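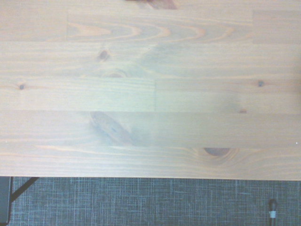 Wood Materials 1, Handout 4
Edge-Glued Panels: Reading the Face

Bring this handout to the bench session. The notes on clamping from last week still apply and are not repeated.

1. Terms

An edge-glued panel is made of narrow boards joined along their long edges. Where the boards run the full length of the panel, it is called full-stave. Where each row is made up of shorter pieces meeting end to end, the panel has end joints within the rows. Pine tabletops are sold both ways. End joints should be staggered from row to row. If two of them line up in neighboring rows, mark the spot on your sheet.

2. Grain patterns

Cathedral grain shows as curved, nested arches. It comes from flat-sawn boards, where the saw has passed at a shallow angle to the growth rings. A single pine tabletop can have strong arches in one board and fine straight lines in the board glued next to it. The two will take stain differently. Straight grain usually means the rings meet the face at a steeper angle. Some boards start straight and soften into wide, wavy bands farther along. Record these as mixed.

3. Knots

Small tight knots are normal in pine and are allowed in all the panels we use. Note the following:
- size, measured across the widest point
- color of the knot and of its rim
- whether it sits inside one board or crosses a seam

A knot on a seam was cut through when the board was ripped, or grew close enough to the edge to be caught by the joint. Check the glue line on both sides of it with a fingernail. Any gap you can feel goes on the sheet.

4. Movement

Pine moves mostly across the grain and very little along it. Fasten tops with slotted brackets or buttons so the width can change with the seasons. Our Devau practice panels are 80 cm wide and 175 cm long, and you should allow for movement across the 80.

5. Bench exercise

Work in pairs. Draw the panel to scale, row by row, with every end joint. Label the grain of each board. Then sand one corner lightly, going with the grain, and compare it with the finished surface next to it. Allow 25 minutes for the drawing.

Sheets go in the Grube tray by the door. Reading for next time: Skenura course reader, page 16, on finishing softwoods.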